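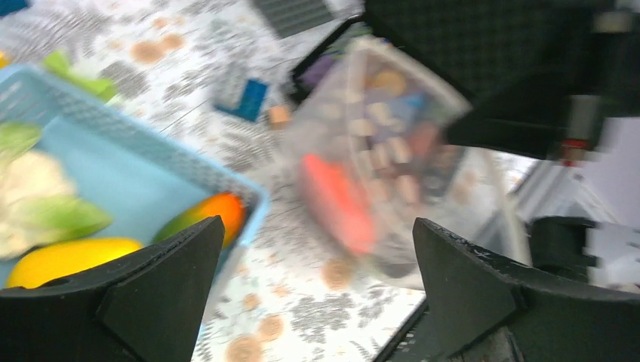
Blue basket and toy produce, between the gripper fingers.

20 Oct 2023

Ward boundary notes, continued from the last page I managed to lose and then find again under the kettle.

Spent most of the morning on the Walwood and Bittencourt line. The old description has the ward edge following the creek, and the creek has been in a culvert since before any of us were in the neighbourhood, so the map file and the written bylaw part ways for a good stretch behind the rail yard. Bence Gál thinks 400 households sit in the strip between the two. I get the same figure when I match on the postal codes, which cheered me up no end, though I'd still like to run it against the street list before we put it in the draft.

Candidate sheet for the council race: 11 names registered in Walwood, which is a lot for a ward that went uncontested last time (I had to widen the column!). Vignesh Panicker has been going through the nomination papers and colour coding them by whether the home address falls inside the ward. That isn't a requirement, but people always ask at the counter, and it's a kindness to have the answer handy.

Turnout model still misbehaves for Mornano. It wants to treat the seniors' building as one very enthusiastic household. I've split the record by unit and left a comment in the file, so please don't merge them back, Bence, however tidy it looks.

Valolell advance poll: the hall holds our booth layout with the side door as the exit, and the ramp is on that side too, so the lineup would have to cross it. Tried turning the layout around on paper and I like it much better. Printed 700 of the neighbourhood maps with the old polling address on them, sadly, so those are scrap paper now. Help yourselves, they're by the window.

Still to do: street list check on the creek strip, new map proof to Vignesh, ask the clerk's office whether the boundary review will be heard in December or pushed back again.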